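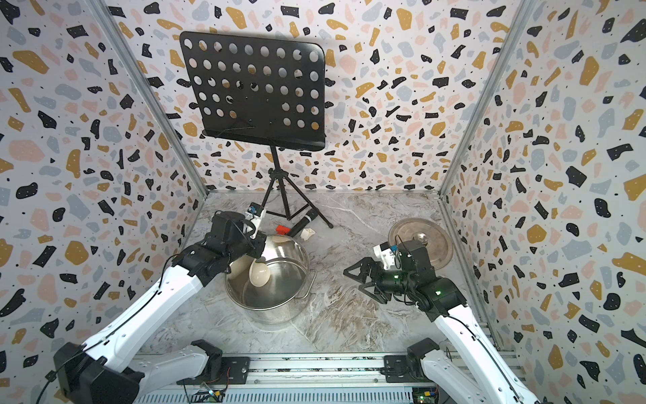 Suko is the planning and grasping software we sell for small two-arm workcells, and we wrote it for people who would much prefer to spend the afternoon on their own task than on somebody else's config files. You give it the joint limits, the camera feeds and a rough idea of what goes where, and it works out who reaches for what, and in which order. Shiny things used to be our great headache — a polished steel stockpot throws reflections all over the place, and a pale ladle handle leaning up toward the rim is easy to lose against them — so the perception side got most of our attention this time. Each gripper's own camera feeds the same shared map, and one arm can hold on to a ladle while the other keeps its planned distance.

What comes with it
Suko planner, with collision checking between arms
Grinari calibration tool for wrist cameras
Escobar replay viewer, for stepping back through a run
Seats for 5 users, and updates through next June

Thin parts, such as stand legs and wire holders, can be given a wider margin in the Grinari settings. Do try that before you slow the whole cell down!

Ordering
Single cell license: part 2236
Lab license, up to 10 cells: part 2612
Both are sent out from our Prilport office as a download link, and we're always happy to talk through your setup before you buy.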